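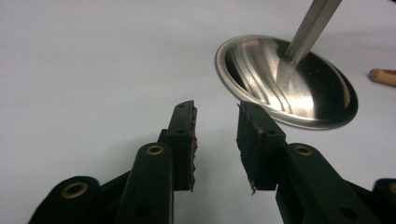
Stonthorpe Community Orchard - progress report to the Elard Fund, March

We have spent $1,865 of the grant, most of it on mulch, which has gone further than we feared and smells worse than we hoped. Of the 133 heritage apple trees planted, 9 have died and one is sulking. Stustine Nursery will replace the dead ones at no cost.

The Rüegg pump arrived with a manual in German. It works, mostly at night.

Still to do: the possum guards, the signs and the east fence. We request release of the remaining $1,000 before the possums finish their own assessment.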